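# Comparing Two Grippers on One Arm: Our Project Report

Hello and welcome to our report! Our team (Viorica Bogdan, Fiachra Ó Briain and Ruxandra Ciobanu) spent most of November finding out whether a humanoid hand or a plain black gripper is the better choice for small desk jobs.

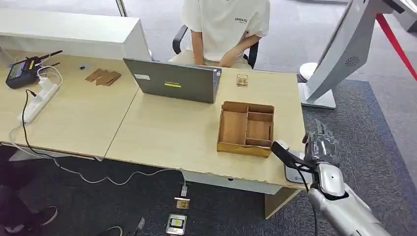 *Last changed: Monday, 4:10 p.m., by Ruxandra*

We called the project Prorura, after a long evening of worse ideas, and our advisor Vasilică Munteanu was kind enough to let us keep the name. The plan was simple: pick up thin, flat things, carry them a short way and put them down again, first with one end of the arm and then with the other.

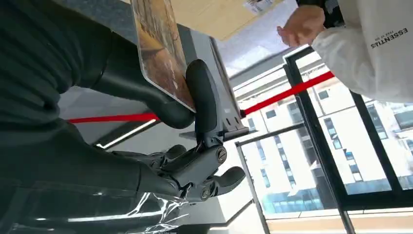

Flat things are harder than they sound! A glossy card slides if you squeeze too little and bends if you squeeze too much, so Fiachra spent two whole afternoons on the closing force alone. We logged 63 tries in the end, and the gripper managed 37 of them without a drop.
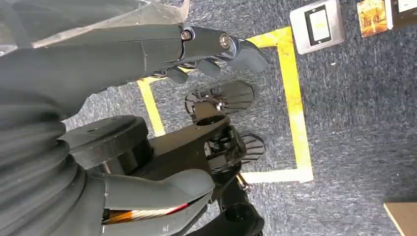 Wrist cameras were the other big question, and we argued about them a lot (in a friendly way). Viorica liked seeing the fingertips up close, while I kept losing track of where the rest of the arm had gone.
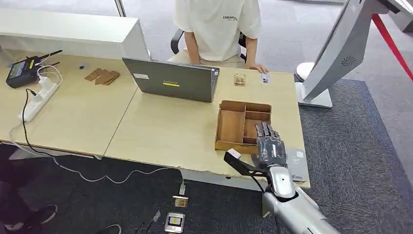 For judging distance, the head view won us all over. It gave us the whole job at once, which helped most with placing. With the wooden tray, for instance, the cells on the right are smaller than the section on the left, and from up there you can pick your target before the hand moves at all. We'd still keep the wrist view on for the last little bit, and Viorica is already rewriting the controller so that we can switch between them with one key.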